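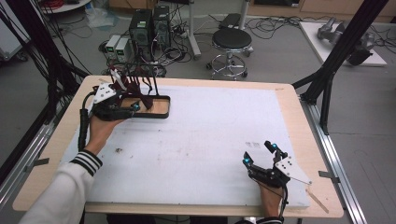
Home | Stories | Archive | Submit | About

The Left One

Vaughan Cartwright had been at the Trurkgate building for six hours when the left gripper closed by itself.

It was a small movement. He had the tray by its edge and was about to shift it toward him. He eased off the trigger to reset his hold, and the fingers should have opened. They bit down harder. The tray jumped and something under the fabric rattled.

He waited. He took his finger off the trigger altogether. The fingers stayed shut.

"Left one's stuck," he said.

Oona looked over from the desk. "Stuck how?"

"Closed. I'm not asking it to be closed."

She came and looked without touching anything, then read the number off her screen. The trigger on the left unit was reporting 47. With no finger on it, it should have said zero. The right one said zero.

"Write it down," she said.

He wrote it down. They were on run 152 out of 200, and Mirnomix wanted all of them by the end of the day. It was a Sunday and the heating was off. Oona reached behind the power supply and pulled the plug on the left side. The fingers went slack and Vaughan lifted the gripper free.

"Could be the cable," she said. "It's been bending at your wrist all morning."

"Could be."

She swapped the cable and plugged everything back in. The number went to zero. He squeezed and let go, squeezed and let go. It worked every time.

"Good enough?" she said.

He thought about the arm. Nobody was using it today, but on Monday the Hapeta people would come in and run it from these same two grippers. When the hand grippers closed, the arm's gripper closed too, and that one could break a finger. It had done it in July, to a man called Reyes who had reached in to straighten a strap. The report had said operator error. Vaughan had read it twice. Reyes had said from the start that the trigger was released, and the log for that afternoon had not been kept.

"What did the number say for Reyes?" he asked.

"There wasn't a number. You know that."

"Was it this unit?"

Oona didn't answer. She went to the cabinet and got out the binder, and turned pages for a while. The unit serials were in the back, in pencil. She put her finger on a line and then looked at the underside of the gripper in his hand.

"2,905," she said.

"That's this one."

"Yes."

He put it down on the board, fingers pointing away from both of them. Then he took the right one off as well. His hand had a red line across it where the grip pressed.

"We've got forty-eight left to do," Oona said.

"I know."

"They'll ask why we stopped."

"Tell them the left one closes."

She sat down and started typing the email. She copied in Hapeta, and after a minute she asked him how Reyes spelled his first name, and copied him in too. Vaughan found a roll of tape and wrapped it around the plug so it wouldn't go into the socket. He wrote DO NOT USE on the tape, and the date, 12th January, and his initials.

Then he unwound the old cable from the bin and put it in a bag, in case anyone wanted to look at it.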